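Kleine schwarze Pfanne auf weißer Tischplatte: Abrieb und Abdrücke vermeiden
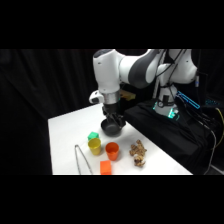
Wie bekomme ich dunkle Streifen vom Pfannenboden aus einer weißen, matt beschichteten Tischplatte heraus, ohne die Oberfläche zu polieren?

Mit einem feuchten Mikrofasertuch, einem Tropfen neutralem Spülmittel und wenig Druck. Bleibt etwas zurück, Isopropanol auf ein zweites Tuch geben, kurz auflegen, abwischen und mit klarem Wasser nachgehen. Keine Scheuermilch und keinen Melaminschwamm verwenden, beide erzeugen auf matten Flächen Glanzstellen.

Henrique Bastos
Ausführlicher zu meinem Fall: Die Platte ist melaminbeschichtet, Hersteller Loveck, Farbe Weiß matt, Dekornummer 541. Sie dient als Abstell- und Arbeitsfläche neben dem Kochfeld. Darauf liegen im Alltag die kleine Pfanne, eine Metallzange und Plastikbecher. Die Pfanne stammt aus der Serie Cunha, Aluminium, außen schwarz lackiert, innen beschichtet. Seit Mai entstehen graue bis schwarze Striche, immer dort, wo die Pfanne abgestellt und ein Stück verschoben wird. Die Striche sind bis 30 mm lang und mit dem Fingernagel nicht fühlbar. Trockenes Wischen bringt nichts. Spülmittel hellt sie auf, entfernt sie aber nicht vollständig.

Dazu drei Punkte, zu denen ich nichts Belastbares gefunden habe:
Handelt es sich um Lack, um Aluminiumabrieb oder um eingebranntes Fett?
Ist Isopropanol auf dieser Beschichtung auf Dauer unbedenklich?
Welche Unterlage taugt, wenn die Pfanne täglich an derselben Stelle steht? Kork habe ich probiert, er krümelt nach einigen Wochen an den Kanten.

Conceição Arruda
Zur Unterscheidung: Weißes Baumwolltuch mit Isopropanol anfeuchten und über den Pfannenboden reiben. Färbt sich das Tuch schwarz und glatt, löst sich Lack oder Ruß. Färbt es sich grau mit metallischem Schimmer, ist es Aluminium. Gelblich-braune Spuren sprechen für Fett. In der Praxis liegt oft eine Mischung vor. Bei außen lackierten Aluminiumpfannen wird zuerst die Standfläche am Bodenrand blank, danach gibt das Metall bei jedem Verschieben etwas ab.

Der Strich liegt in diesem Fall auf der Beschichtung und nicht darin. Fühlbar wäre er nur bei einem echten Kratzer. Vorgehen bei Aluminiumabrieb:

Fläche vorreinigen und trocknen.
Zitronensäure, ein gestrichener Teelöffel auf 100 ml Wasser, mit dem Tuch auftragen.
Zwei Minuten einwirken lassen, nicht länger.
Mit klarem Wasser zweimal nachwischen, trocknen.

Vorher an der Unterseite der Plattenkante testen. Offene Stoßfugen aussparen, dort zieht die Lösung ins Trägermaterial. Chlorhaltige Reiniger keinesfalls mit der Säure kombinieren.

Isopropanol ist auf Melaminharz bei gelegentlicher Anwendung unkritisch. Auf lackierten Fronten und auf Acryl sieht das anders aus. Plastikbecher deshalb vorher wegräumen, manche transparenten Kunststoffe bekommen davon feine Spannungsrisse. Die Fläche muss kalt sein und das Kochfeld aus.

Unterlage: Silikonmatte, mindestens 3 mm stark, mit angegebener Temperaturbeständigkeit. Unter dünneren Matten kommt bei heißem Boden zu viel Wärme an der Platte an. Eine gusseiserne Ablage mit Gummifüßen geht ebenfalls, nimmt aber Platz weg und macht den Bodenrand der Pfanne noch schneller blank.

Gerd aus Tiltemcombe
Radiergummi. Weißer, weicher. Hat bei mir gereicht. Matte von Pirkbridge für 12 Euro drunter, seitdem Ruhe. Und die Zange nicht über die Platte ziehen, Edelstahl macht auch Striche.

Henrique Bastos
Rückmeldung: Das Tuch wurde grau mit metallischem Schimmer, also überwiegend Aluminium. Zitronensäure wie beschrieben angewendet, an der Kante zuerst. Die Striche sind weg bis auf einen direkt an der Wandleiste, dort komme ich mit dem Tuch schlecht hin. Der Radiergummi hat auf einer Teststelle funktioniert, hinterlässt bei mir aber im Streiflicht einen leicht glänzenden Fleck. Auf der matten Oberfläche lasse ich das.

Noch offen: Lohnt es sich, den blanken Bodenrand der Pfanne nachzuschleifen?

Conceição Arruda
Nein, damit legst du nur mehr Metall frei. Grate an der Kante darfst du mit 400er Nassschleifpapier brechen, danach gründlich spülen. Der Abrieb selbst bleibt. Pfanne zum Umsetzen anheben, Matte fest liegen lassen und beide gelegentlich mit Spülmittel abwaschen, sonst sammelt sich das Grau auf der Matte und wandert von dort wieder auf die Platte.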